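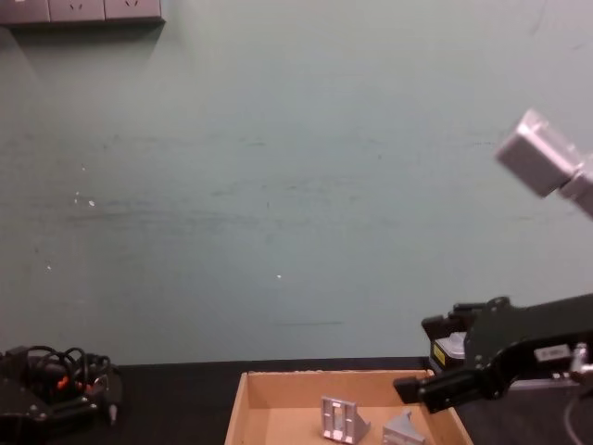

Sorting Month in the Back Room

Welcome, and thank you for stopping by our little gallery page! Every January we clear out the parts shelves at Zustbridge, and every January I promise myself it will take one afternoon (it never does). This year Yurani Ayala and I started in on the brackets first, because they had been living in coffee tins, drawers and one very tired tote bag since we moved in, and I was tired of hearing them rattle every time somebody went looking for a screwdriver.

The box at the top of the page is one of the plain cardboard ones, open, with two silver brackets in it. I have a soft spot for that style of bracket, with the slots in the flat face and the little triangle running down the side to stiffen it up. The slots let you nudge a shelf over a hair after you've already put the screws in, and if you have ever hung a shelf in an old building you'll know what a kindness that is! The matte gray finish is nice too, and it doesn't show fingerprints the way the shiny ones do.

Yes, the wall behind the dark tabletop has its scuffs and smudges. We have talked about repainting in the same pale green-gray, and Ilir Lazarević has even offered to bring his rollers over, but I'm fond of it as it is and we'd only mark it up again by spring.

A few notes for anyone coming by to help. Brackets go in the open boxes, matching kinds together, and anything bent goes on the windowsill for Ilir to look over. Loose screws go in the jars by the door. Please don't tape a box shut until Yurani has written on the side what's in it, or we will be opening every last one of them again next winter (ask me how I know). The finished boxes go on the low shelf in the hall, with the heavy ones at the bottom.

There's coffee from 2 in the afternoon, and usually something sweet to go with it.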